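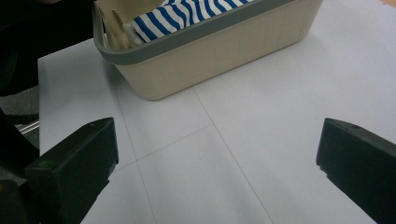 Figure 1. View from the hand-held gripper, with the basket of cloth items on the white table.

Can a machine empty the laundry basket? Project report, May
Group: Gülizar Demirtaş, Manikandan Varma, Maëlys Chauvin

1. Question

Our group wanted to know how close machines are to doing one small chore at home: taking clothes out of a basket and laying them flat on a table. We chose this chore because every person in our residence at Huncombe does it, and no one considers it difficult.

2. Method

A person first did the chore with a hand-held gripper, which has two fingers and a camera. The recordings were then used to train the arm in the Cleltdale workshop. In total we kept 330 recordings. Varma prepared the training, and Demirtaş and Chauvin made most of the recordings.

The cloth in the basket was changed between recordings. In Figure 1 it is a blue and white striped fabric together with a cream-colored one. The cream cloth was a difficult case for us, as its color is very near to the color of the basket.

After training, the arm made 31 trials. We counted a trial as good only if one item came out alone and was laid on the table without help from a person.

3. Results

The arm succeeded in 8 trials. The most common failure was that the fingers closed on two items together. In other trials the fingers took hold of the rim of the basket and pulled it over the table. Striped and dark items were found more easily than pale ones. Even in the good trials the cloth was seldom flat, and a person would still have to smooth it.

4. Discussion

By our measure the machine cannot do this chore yet. It is also slow. We must say that our training was small, and Mr. Karakaya, our supervisor, advised us that 3000 recordings would be a fairer test. We did not have the hours for it.

For the next group we suggest a basket in a strong color and a lower rim. We also suggest to write down the failures by type from the first day, which we started to do too late.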